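Grout haze, round two

4 July 2018

So the kitchen floor is down, and I still have white film all over it. I wiped it the night we grouted, I wiped it again the next morning, and every time the floor dries the cloudiness comes right back like I never touched it!

Some background for anybody who missed the last post. We pulled up the old vinyl in the kitchen and back hall and put down a dark porcelain tile called Naltness, the matte one with a bit of texture. I love the texture under bare feet. I do not love what it does with grout, because all those little dips hang on to every bit of it (my knees would like a word about this too).

I bought the grout at Jarkiveck, the tile place out past the feed store, and the guy there sold me a polymer-modified one from Gilero. Great stuff, very hard, doesn't crumble. But plain vinegar and water does nothing to the haze, and I went through 3 bottles before I called my friend Kulap Wannasri, who set tile for years before her back gave out. She laughed at me for a good while. Vinegar is for plain cement haze, she said, and even then she doesn't like it near fresh joints. For the polymer kind you want a remover made for it, and you want to let the grout cure first. The bag says 7 days, so I'm waiting. 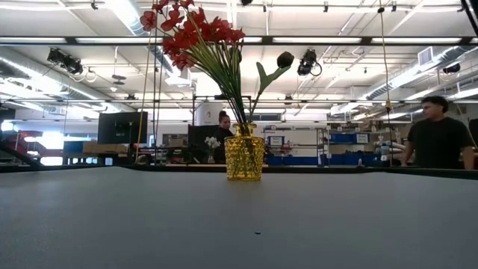
Meanwhile I tried a little of the Chan remover on a spare tile in the garage, with a white nylon pad and two buckets of clean water, and it came up nice and dark. Kulap says to do a small patch at a time and vacuum up the dirty water before it dries. I don't own a wet vac, so I'm borrowing my brother's. The back hall gets done first, behind the door where the coats hang, and I'll post how it went once I've got the fridge back in the kitchen.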